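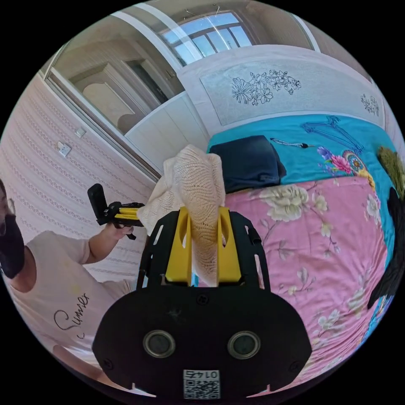 Folding lessons in a spare bedroom

The tool weighs a little more than a bag of sugar and Amna Sandhu has one in each hand for most of the morning. Squeeze the handle and two yellow fingers close. Let go and they open. With these she picks up knitwear, turns it, lays it flat on a bed and folds it, and a robot that has never been in the house will later be trained on what she did.

Sandhu works for Zollia, a small firm in Cleveck that collects household tasks done by hand. Folding is the biggest part of the work. Her target for January was 391 folds, and she got through them with time to spare, though she says the knits held her up. A cotton shirt has edges that stay put. An openwork knit stretches when it is lifted and catches on anything with a corner.

The older way of showing a robot a job was to drive it from a distance. An operator sat with a pair of controls and watched the arms copy each movement. Zollia still keeps one such set-up at its unit, a two-armed machine called Grinura, and Mohsin Zaidi runs it. He can fold a cardigan with it, slowly. The arms lag slightly behind his hands and he cannot feel the cloth, so he has to judge the grip by eye. He reckons new operators need 100 attempts before their work is worth keeping.

Hand-held grippers do away with the arms. The person holds the same sort of fingers the robot will have, so the cloth behaves as it would for the machine, and the work can be done in any room with a bed or a table in it. The drawback is that people are quick and bendy. Sandhu was told early on to stop reaching round behind herself, as no arm bolted to a bench could follow. She also had to give up smoothing things with her wrist, a habit she had not known she had.

Each fold starts from a mess and ends with a flat garment. For a cardigan she brings the sleeves in across the body first and deals with the hem afterwards, one gripper on each side if the knit is heavy. When a grip slips she does not start again. She picks the cloth up from wherever it fell and carries on, and those runs are kept with the rest. Zollia wants the robot to have seen a dropped sleeve before it drops one itself.

The results so far are mixed. On towels the trained arms do well. On knitwear they tend to pinch too deep and take up two layers where one was wanted. The next round of training will use 719 runs, all of them cardigans and jumpers.
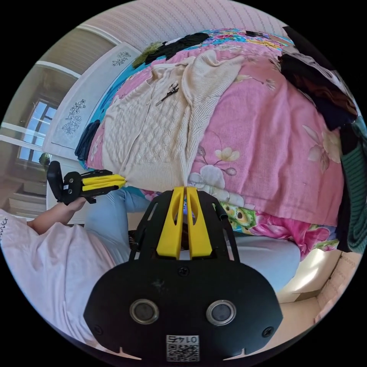
Styliani Papadakis thinks the numbers matter less than the variety. She would sooner have fewer folds from more homes, with different beds, different light and people who learnt to fold from different parents. A robot taught by one careful person, she says, picks up that person's ways and is lost when the jumper is lying the other way up.

Zollia has begun to act on this. Babar Lashari and Zubaida Mengal start next month, each working in their own home, and neither has been told how to fold.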